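The city wants to end free parking on Irkar Street, and most of the people I know are against it. I have lived four blocks from Irkar Street for 15 years. I drive a car, I park it there, and I think the city is right.

The proposal came out in March. It would put meters on 195 spaces between the rail crossing and the Abdel Rahman bakery, at 72 cents an hour, from morning until six in the evening. Sundays stay free. The first letters to the paper called it a tax on shopping, and a sign in the window of Tronach Shoes says METERS KILL MAIN STREETS.

I understand the worry. Business has been bad since last fall, and a store owner who is already behind on rent does not want to hear about anything that might send a customer to the mall. The mall has a free lot and always will.

But look at who uses the free spaces now. I walked the street on a weekday before any of the stores had opened, and the curb was already full. Those cars did not belong to shoppers. They belonged to people who work downtown, and some of them to the store owners themselves. A car that arrives at eight and leaves at five takes one space for the whole day. The woman who wants to run in for a loaf of bread drives past it, goes around the block, drives past it again and goes home. 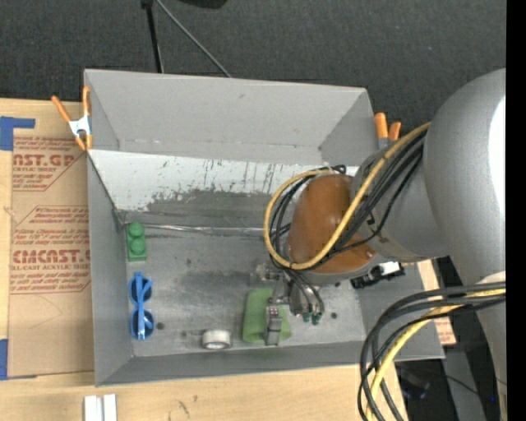

Nkechi Tamuno

Free parking has a cost, and we pay it in time and gas. Everybody who has lived here a while has a story about circling. My sister gave up on a dentist on Irkar Street for this reason and found one out by the highway — she says he is worse, but she can park.

The usual answer is to build a garage. The city had a firm called Pondomix look into that, and its plan came to 278 spaces on the old lumberyard lot. I have nothing against a garage. It would take years, though, and it would have to be paid for by everyone, including people who don't own cars. Meters can go in this summer.

There are parts of the plan I would change. The two-hour limit is too short for anyone getting their hair done or sitting through lunch with a parent. Three hours would be better. The money should also stay on the street. If the sidewalk in front of the hardware store got fixed with meter money, people would see it and complain less. As written, it goes into the general fund, and I don't blame anyone for being suspicious of that.

Workers need somewhere to go, too. The lot behind the library is half empty most days and it is a six-minute walk. A cheap monthly permit there would take care of a lot of them.

The hearing is on Saturday, April 25, 2009, at ten in the morning, in the high school cafeteria. I plan to speak in favor. I expect to be outnumbered, and I will probably have to park on the grass.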